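How Robots Learn by Being Shown
Fildale Science Pages for Young Readers
Sep 8, 2022

A robot does not know what a cup is when it is first switched on. It must be taught. At the Gellwood Laboratory, researchers teach robot arms with a method called learning from demonstration.

First, a person guides the arms through a job, such as picking up a cup and placing it in a bin. The computer records how each joint moves and what the cameras see. One complete turn at the job is called a demonstration.

Next, a computer program studies the recordings. It looks for patterns that link what the cameras see to how the arms should move. This stage is called training.

Last comes the test. The arms must do the job without a guide, and the objects are put in new places.
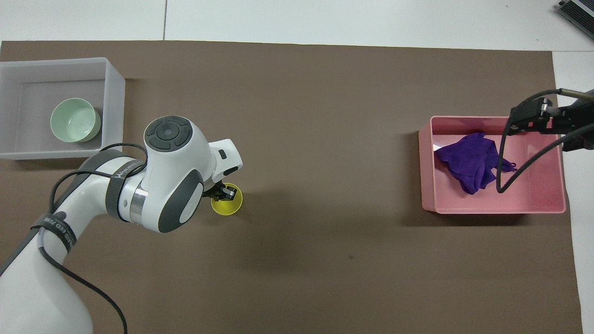 A robot with two arms has more to learn than a robot with one. Each arm must do its share and keep out of the other's way. Soft things, such as cloth, are also difficult, as they change shape whenever they are moved.

In June, the researchers compared two programs. The first had studied 27 demonstrations and the second had studied 3,177. Each was given 100 tries at the same sorting job. The first program succeeded 19 times. The second succeeded over four times as often.

Words to Know
Demonstration: one example of a job, recorded from start to finish.
Gripper: the part of a robot arm that holds things.
Joint: a place where a robot arm can bend or turn.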